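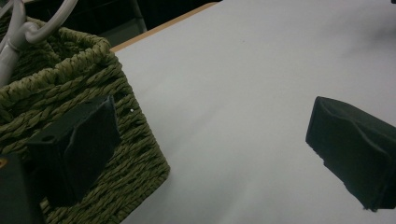
The green basket on the white table, pale looped rods and all.

So I should start with the basket, which came with the apartment. The landlady at Trultholm said everything in the place was mine to use except the basket, and then she went off down the stairs without another word. It was olive green and woven like old rope, and I did what anyone would do. I put my hangers in it.

Only the plastic ones, the pale ones with all the loops that never fit on a closet rod anyway. I figured that didn't really count as using it. It was storage! You could say the basket was using the hangers.

The first morning there was one hanger too many sticking out. I'm not a careful person, I lose keys and I lose umbrellas (I lost a whole bicycle once, in February, and it was bright red), so I blamed myself and went to work. I was at the Sireder office then, typing up shipping claims for a company called Manurung that shipped glass and broke most of it. Claim number 3595 was a crate of lampshades. I remember it because I was still typing it when my downstairs neighbor phoned to ask if I'd mind not moving furniture in the middle of the day.

I said I wasn't home. She said well, somebody is.

I took the bus back, all 52 minutes of it, and when I let myself in the basket was over on the far side of the table. I had left it right by my breakfast chair. I know I had, I'd bumped it with my elbow reaching for the jam. 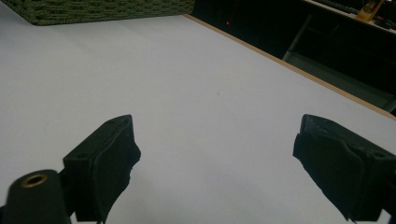 I sat down and looked at all that bare white tabletop for a long while. Then I dragged the basket back to my side, and I'll admit I was a little rough about it, and I told it out loud that I paid rent and it didn't.

That night I heard it go. It was a dry sort of creak, like somebody shifting in a lawn chair — then quiet, then the creak again. I stayed under the blanket until it was light.

I called the landlady. She let me get through the whole story and then asked what I'd put in it. Hangers, I said. What kind? Plastic. She sighed so long I thought the line had dropped.

"My mother kept bread in it," she said. "It's from Dasura. They like bread."

So I went down and bought seven rolls, the good kind with seeds, and I took out the hangers and laid the rolls in on a dish towel. It hasn't moved since. I do have to get to the bakery before it closes, and every morning there's one roll fewer than I remember, but the neighbor waves at me now on the stairs.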